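2022-11-15

Second go at the Varnberg detergent question. Intan Sumampouw forwarded the Semberg leaflet again, the one saying a cold wash with their powder gets dark cotton as clean as a warm wash with anything else. I still don't buy it. The leaflet gives no soil type, no load weight and no water hardness, and the "after" swatches look to me like they were never stained in the first place.

Ran 2 loads on the old Stanero machine, same program, 90 minutes each. Water here came out at 235 ppm on the strip, so hard, and I'd expect the powder to suffer for it. Load one with the Semberg dose as printed, load two with plain water and nothing else. Cooking oil and soot on all swatches, left overnight.

Result: the oil marks look the same to me in both. Soot a bit lighter with powder – maybe. Intan says clearly lighter, but Intan knew which pile was which. Needs a blind sort before anyone writes it up.

Also not convinced by the mesh bag advice. Hong's old notes from May claim less lint on black items, but he changed the spin speed in the same week, so that tells us very little.

Stopped at 1515. Next: blind sort, then repeat with softened water. Buy more strips. 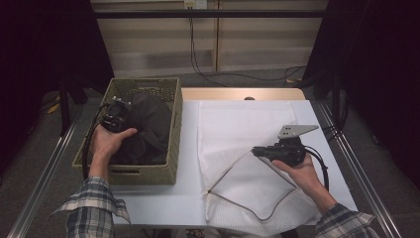

Green basket with black fabric in it, white mesh bag laid flat on the table.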